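Why Did the Robot Stop? A Story About a Pinched Cable

Robots can lift heavy things, work all night and do the same job again and again. They can also break down. When a robot stops in the middle of a job, people have to find out why before it is allowed to move again. That search is a lot like detective work.

At the Widico robot lab in Astgate, two robot arms learn to handle everyday things. They practice picking up toys, moving books and packing bags. The lab calls this project Tirketti.

One day in October, the arms were working with a bag. The left arm was supposed to hold it still while the right arm pulled the zipper. The right arm moved a short way, jerked and froze. A message came up on the computer: "Signal lost."

What does "signal lost" mean?

A robot arm has a computer that tells it what to do. The messages travel through wires. Your body does something like this too. When you want to wiggle your fingers, your brain sends a message down your arm through nerves.

Now think about the hand at the end of a robot arm. It is called a gripper, and it has to open and close at the right time. If the wire to the gripper is damaged, the messages may come late or get mixed up. Sometimes they don't come at all. The robot no longer knows what its own hand is doing.

A robot that doesn't know where its hand is could squeeze too hard or bump into something. So the lab's robots follow a rule: if the signal goes missing, stop. 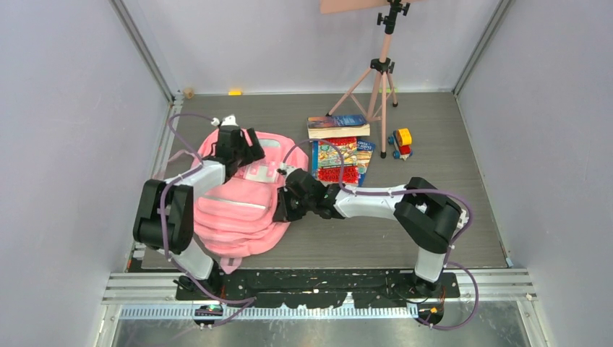
ASTGATE, 7 April 2018

Look for the purple cables. Each arm has one, and it starts near the gripper. The cables are not pulled tight. They curve through the air and hang in loops, and the extra length lets the arms bend and stretch without tugging on them.

But a loose cable can cause trouble of its own. It can catch on things, and a backpack has straps, a zipper and puffy folds. A tripod has legs that stick out. Even the robot's own elbow can be a problem. When the elbow folds, the space inside the bend gets smaller, just like the space inside your elbow when you touch your shoulder.

That was where the workers found the answer. The cable on the right arm had slipped into the bend. Each time the arm folded, it gave the cable a little pinch. One pinch did no harm. After 3000 bends, a thin wire inside had cracked.

Finding the crack

The outside of the cable looked fine, so the workers had to test it. First they pressed the red stop button and turned off the power. Nobody at the lab reaches in near the arms while the power is on, even if the arms are standing still. A robot that looks stopped may only be waiting for its next message.

Next they unplugged the cable and joined it to a small meter. The meter beeps when electricity can get from one end of a wire to the other. They bent the cable slowly, a bit at a time. Beep, beep, beep - and then silence. They had found the crack.

How they fixed it

The workers put in a new cable and gave it a different path, farther from the inside of the elbow. Then they made the arm do its bends again with nothing in its gripper. It moved slowly at first, and they watched the cable the whole time. After 100 slow bends with no problems, the arm could go back to normal speed.

They also made a new rule. Every cable at the lab is now checked once every 4 weeks, and a cable with a flat spot or a nick gets replaced.

Try it yourself

You can see how bending wears out metal. Ask a grown-up for an old paper clip. Straighten one part, then bend it back and forth in the same place. Count the bends until it snaps. Be careful, the broken end can be sharp.

Never try this with a real power cord. If you see a cord at home that is cut, squashed or frayed, don't touch it. Tell a grown-up.

Words to know

Cable: one or more wires inside a cover.
Gripper: the part of a robot arm that holds things.
Fault: something in a machine that isn't working as it should.
Meter: a tool that measures or tests something.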